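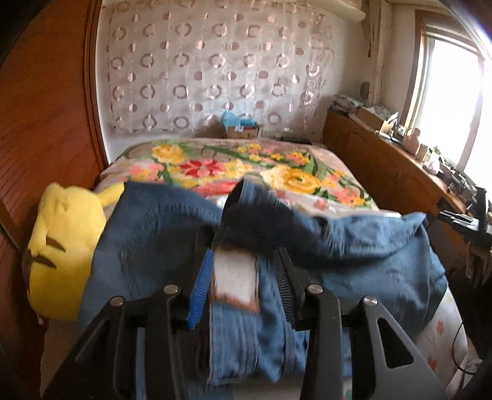 2022-05-10. Bedroom textiles, folding and sorting notes, continued from the Flullow bench book. Today was denim only. Garments were handled one at a time in the bedroom, starting from a heap, no pre-smoothing. The problem from last time stands: with heavy indigo cloth it is hard to say which way up a garment is until a waistband or hem is found. The whitish patch with the brown border is the best landmark we have on the denim piece, and it can be found with the cloth still bunched. Its face gives nothing to read, so orientation has to come from the border and from whatever stitching is nearby. The puckered curved seam over on the navy part is the second choice. The lighter gathered section has short puckers and faded patches and I would not rely on it, as the fading looks too much like a fold highlight.

Procedure as run:
Find patch. If no patch, find longest continuous seam.
Lift at the patch edge, let the rest hang, count to 6, lower.
Square the top edge first, then the sides. Do not chase the raised fold in the middle. It moves when the top edge is squared and you end up doing it twice.
Fold in half, then thirds. Press by hand, no iron.

Target folded size is the Allby drawer insert, 24 cm wide. Kalliopi's note from August says thirds come out too thick for it if the cloth is doubled at the waist. Agreed. For anything with layered strips or ridged panels I would go to halves only and store on edge.

Thickness: measured with the Dimitrov gauge, folded stack, light pressure. First reading discarded (gauge not zeroed, my mistake). Second and third agreed to within 2 mm, which is as good as it gets with cloth. Zero the gauge before each garment, not each session.

Non-textile items on the same surface: leave them where they are until the cloth is off them. The plush toy, yellow with dark brown stripes, was partly under the denim, and lifting from the toy side risks dragging it along. Lift from the other side. Soft items go in the Akamden bin, lid off. Onni wants them logged separately from clothing. Fine, but then the log sheet needs another column, and Tihomir has the only editable copy.

Time per garment: over 3 minutes for denim, mostly spent on finding the landmark. Folding itself is short. Any improvement has to come from the finding step.

Log entry number 3980. Previous page has a duplicate number, corrected in pencil.

Open:
Ask Fatos whether the patch border is stitched all the way around on this type or only along some sides. Affects where to hold it.
Milovan to confirm drawer insert width at the back. It may taper.
Repeat with garment started face down.
Decide on a word for the bunched band. "Roll" and "ridge" are both in use in this book and mean different things on different pages.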